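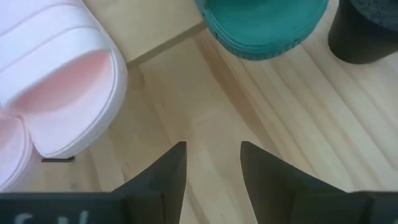
torque_goblin wrote:
Pairing is the hard part, I'd bet money on it. Any arm can learn to grab a slide and put it somewhere. Knowing which one goes with which, and getting both toes pointing the same way, that's a real challenge and I love that a student club picked it!

plywoodpanda wrote:
Thank you!! Yes, toes the same way is in our rules. For anyone coming in from the club list, we're the Trakham robotics club and our spring entry for the Mastley Open is footwear tidying with two arms. Two pairs of slides go down in a jumble and the arms have to leave them lined up in pairs. We get 300 seconds on the clock per run and the judges pick the starting mess, so you can't just memorize a layout (we tried that in February, don't do that).

Everything is trained from demonstrations. We're at 1294 recorded demos as of last night and I am so proud of this group, half of them had never touched a leader arm before the fall.

sidewaysgantry wrote:
Cool project, but 1294 demos on slides sounds like a lot of effort in one direction. What happens when the judges bring flip-flops? Our team at Diltska did something close with folded towels and the policy fell apart the minute we changed fabric. I'd have recorded a third as many and spent the rest of the time on variety.

plywoodpanda wrote:
Fair, and we argued about this a lot! The rules say slides only, though, and the size range is printed in the packet. So the variety we care about is position and angle, plus which color is closest to the arms. We'd rather be really good at the thing on the sheet.

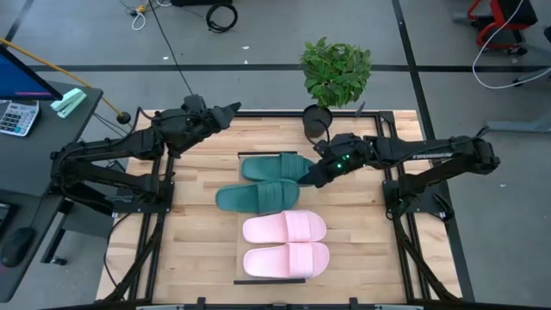

Right arm down at the green pair, left arm up by the back rail.

torque_goblin wrote:
Oh nice, so you're doing them toes right. Do you fix that direction or can the arms choose?

plywoodpanda wrote:
Fixed. The packet lets you declare a direction before the run and then you're stuck with it. We declare right. We tested both and the right arm is just better at nudging from the toe end than the left is from the heel, no deep reason, probably whoever was driving for most of the demos.

ohms_and_crumbs wrote:
I'm going to disagree with everybody a little. You don't need more demos OR more variety, you need recoveries. Put a slide down crooked on purpose, start recording, fix it, stop. Wendt has a write-up on their club page where they added 10 minutes of recovery clips per session and their runs got so much calmer. Ours did too when we copied them.

sidewaysgantry wrote:
Calmer how? Did the score go up or did it just look nicer? I've read that page and I couldn't find a before and after.

ohms_and_crumbs wrote:
Score went up for us. I don't have a chart, I have a whiteboard with a lot of happy faces on it. Take that for what it's worth.

plywoodpanda wrote:
Ha, we'll take it. And we do have some recovery clips, mostly for one slide overlapping the other, which is our most common miss by far. The gripper comes in at the strap, shoves a bit too hard, and the second slide of the pair rides along with it. What we've been practicing is a small push with the fingertips near the top edge of the strap, and then letting go completely before moving the wrist at all. If the driver gets impatient and drags, the policy learns to drag. You can tell which demos were recorded right before dinner.
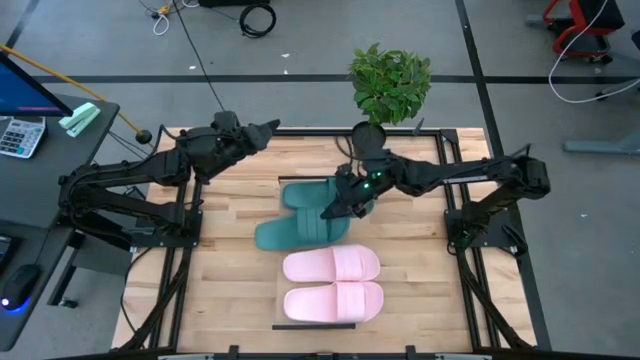
The other habit we're trying to build is keeping the idle arm up and away while the other one works. Early on we let both arms hover over the footwear the whole time because it looked busy and fun, and they kept bumping elbows in the middle. Now the driver has to lift one clear before the other goes down. It costs us a little time and the runs feel way smoother.

torque_goblin wrote:
Do you use the overhead view at all for the final straighten, or is it all wrist cameras?

plywoodpanda wrote:
Both go in. We tried wrist only for a week and it could grab fine but lost track of which pair it was on. Once the gripper is close, one footbed looks a lot like the next.

sidewaysgantry wrote:
OK, that part matches what we saw with towels. I still think you should throw in a few odd pairs for the sake of next year's team. But I'd like to see a full run when you have one.

plywoodpanda wrote:
Deal. I'll post one after practice, and I'll bring up the odd pairs with the group. Someone's going to volunteer their fuzzy ones, I just know it!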